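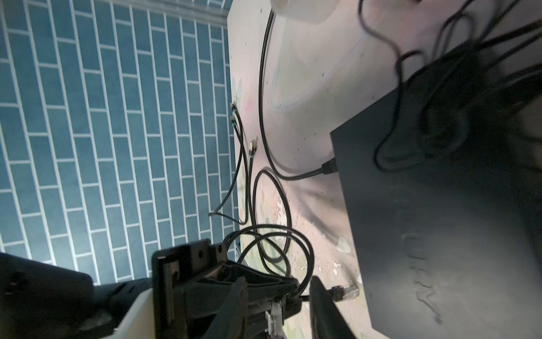

Week 9: Who gets to say no? Vetoes and trade embargoes

Welcome back, everyone! Last time we left the imaginary states of Ivosia and Zivatholm in the middle of their grain dispute, and now it gets really good. Ivosia wants an embargo. Zivatholm has a friend on the council with a veto. What can Ivosia still do?

Start with the difference between a collective measure and a unilateral one. A collective measure binds every member. A unilateral one binds only the state that adopts it – though banks and shipping firms abroad often follow it anyway, and I love this part of the subject, so expect me to run over.

Terms to know: veto, abstention, humanitarian exemption, secondary sanctions.

Ánh Tiêu's seminar group asked in February whether an abstention counts as a no. Great question! In the UN Security Council it doesn't block a resolution, even when a permanent member abstains.

Reading: chapter 3, plus the Cladum case packet (skip section 2).

Short paper due 20 May 2021, to Ihor Romaniuk.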